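Javik drawer fronts and bar handles, one year in our kitchen

Review, posted 24 June 2021
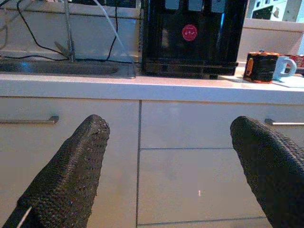 Is it worth paying more for the matte white fronts when the glossy ones cost less?

For a kitchen that is used every day, I would pay it again, mainly for the cleaning.

We bought the fronts in May of last year, together with the handles from Cilance. The fronts were 1264 with delivery and the handles 283 for the full set. I compared with Plillton before, and their offer was 367 lower, but they had only gloss in white, and in my old apartment I had gloss and I was wiping fingers from it all the time.

The matte surface is smooth and does not show much. Water drops from the sink dry on it and leave a small mark, which goes away with a damp cloth. Tomato sauce must be wiped the same evening. I tried once a rough sponge and I do not recommend it — there is now a slightly shiny place on one front, and it will stay.

The handles are slim bars in brushed metal, placed horizontally near the top of the drawer. They are comfortable also with wet hands. Two of them became loose in the winter and I had to tighten the screws from inside. My sleeve catches on the end of the bar sometimes, so if you have a narrow kitchen, maybe choose a shorter model.

What I like less is the adjustment. The seams between the fronts are thin, and it looks very clean when everything is straight, but to arrive there I needed a full Saturday. The instructions have four drawings and no text. The big front by the sink was the most difficult, it was always a little lower on one side. Customer service answered after 40 hours and sent a better drawing.

The white countertop was already there, with a thick rounded edge, and I was afraid the two whites would fight. In daylight they are close enough for me. My sister sees a difference.

For the drawer insides I used mats from Işık, but they slide, so I will write about them separately.

Four stars from five for the fronts, and also four for the handles.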